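News > Science & Technology > Robotics

Teaching robots to pick up a bag of snacks, one pinch at a time

August 12, 2023

Anyone who has ever tried to lift a packet of crisps by its corner while holding a cup of tea in the other hand will have some sympathy for the robots at Skutow, where a small research group has spent the best part of a year on soft food packaging and how to get hold of it without making a mess.

The group, led by Nantana Wattanapong, has now put out its first set of results, and they make rather cheering reading for anybody who has watched a mechanical arm chase a slippery bag across a table. Their method, which goes by the name of Olluvel, learns from people. A person takes a gripper in the hand, one with a camera fixed to it, and simply gets on with the job of picking things up and putting them down again. The camera keeps a record of what the fingers are doing and what they are doing it to, and that record is later used to train a robot arm that carries the same sort of gripper.

The idea of learning by showing has been about for a good while, of course, but most of the work so far has been done with boxes, cups and blocks – things that stay the shape they were when you last looked at them. A snack bag does no such thing. It folds, it slides, it crinkles up in one place and goes flat in another, and the shiny film throws back the light so that the same bag can look quite different from one moment to the next. 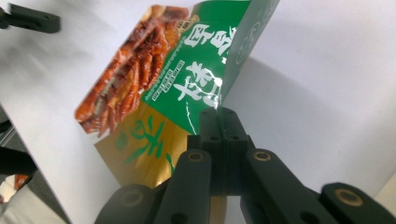
Boonchu, writing in from the packing trade under our earlier piece, wondered whether the whole business wasn't a bit roundabout, given that suction cups have been lifting bags on factory lines for years and do it very quickly too. Fair enough, comes the answer from the group, and they are happy to say that on a line where every bag is the same and lies the same way up, a suction cup is still hard to beat. Their interest is in the muddle you find everywhere else: the kitchen cupboard, the corner shop shelf, the basket of odds and ends by the till.

For the study, people using the hand-held grippers recorded 915 short demonstrations with bags and pouches of all sorts, from plump ones full of air to flat ones that hug whatever is inside them. The robot was then set 500 trials of its own, using 16 kinds of package that had been kept out of the training altogether. It managed to lift and place the bag in 8 out of every ten tries, and the researchers say that most of the failures were slow slips, with only a handful of bags squashed.

What seems to have made the greatest difference was where the fingers went. Left to an older way of planning, which looks for the middle of an object and heads straight for it, the arm tended to close on the fullest part of the bag, and the contents simply pushed the fingers off again. People hardly ever do that. They go for a seam, or a corner, or a loose fold of film, and they give it a little tug before they trust it with the weight. After training on the recordings the robot took up the same habit, tug and all, which Wattanapong says gave her a good deal of pleasure, as she had not asked anyone to do it on purpose.

There is plenty still to sort out. Thin film with nothing much inside remains a trouble, and so does very bright light from overhead. The method is also on the slow side, with the arm stopping to think before each pinch, and the group would like to see that pause shortened before they try anything in a real shop. Tests in July at Fledeck, a storage site that lent them a bench and a couple of shelves, were mostly a matter of finding out how the arm coped with bags leaning against one another. It coped fairly well with two and rather badly with a whole row.

The next round will bring in a second arm, so that one can steady the shelf's contents while the other pulls a packet free – much as most of us do at home without giving it a thought. The group plans to share the recordings with other researchers once they have been tidied up and labelled.

16 comments | 8 shares

Related items
Why soft fruit is still picked by hand
Robot arm learns to fold tea towels
A quieter motor for warehouse trolleys
Skutow opens its workshop to school visits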